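홈 | 생활 안전 | 기록하는 법 | 문의

읽는 시간 3분

가족과 연락이 끊겼을 때, 실종 신고 전에 정리해 둘 것들

연락이 닿지 않는 가족을 기다리는 밤은 정말 길지요. 저도 몇 해 전 1월에 사촌 형과 연락이 끊긴 적이 있어서, 그때 손이 얼마나 떨렸는지 아직도 기억합니다. 우선 꼭 말씀드리고 싶은 건, 신고는 서둘러도 괜찮다는 점이에요. 하루를 채워야 접수된다는 말을 믿고 기다리시는 분이 많은데, 걱정되는 순간 바로 112나 182로 전화하시면 됩니다. 아래 내용은 전화를 먼저 하고 나서 채우셔도 늦지 않아요.

1. 마지막 연락을 적습니다. 통화인지 문자인지, 몇 시였는지, 무슨 말을 했는지 그대로 옮겨 주세요. 저는 "저녁 8시쯤"이라고 적었다가 통화 목록을 보고 고쳤답니다. 기억보다는 휴대전화 화면을 믿으시는 편이 좋아요.

2. 인상착의를 씁니다. 키와 체격, 머리 모양, 입고 나간 옷과 신발, 안경이나 흉터까지요. 최근 사진은 얼굴이 또렷한 것과 전신이 나온 것을 함께 준비하세요. 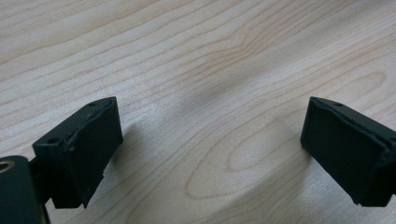
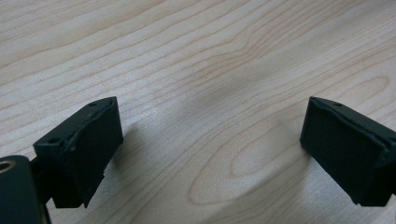
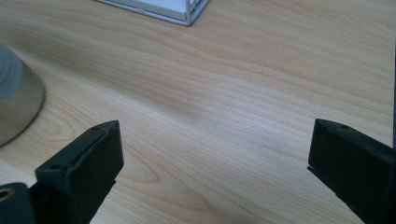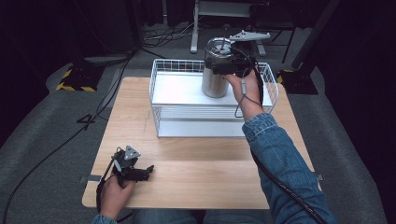
마지막 사진: 밝은 색 나무 탁자 위의 흰색 철망 바구니와 스테인리스 통

3. 갈 만한 곳과 만날 만한 사람을 적습니다. 제 이웃 발렌틴 올테아누(Valentin Olteanu) 씨는 아버님을 찾을 때 자주 가시던 카페 '다티네'와 옛 직장 '그레르노라'까지 적어 냈는데, 담당 경찰관이 그 종이를 무척 요긴하게 썼다고 해요. 사소해 보여도 빼지 마세요!

4. 복용 약과 지병을 확인합니다. 치매가 있거나 매일 드셔야 하는 약이 있다면 전화 첫머리에 말씀해 주세요.

5. 접수 후에는 담당자 이름과 연락처, 통화한 시각을 한 장에 모아 두세요. 가족 가운데 한 분이 전화를 맡으면 말이 엇갈리지 않아 좋습니다. 집에는 되도록 누군가 남아 계시고요.

인터넷에 글을 올릴 때는 담당자와 먼저 상의하시고, 집 주소나 가족 개인 번호는 적지 마세요. 그리고 무사히 돌아오셨다면, 반가운 마음에 깜빡하기 쉽지만 경찰에도 꼭 알려 주시길 부탁드려요.

이전 글 | 목록 | 다음 글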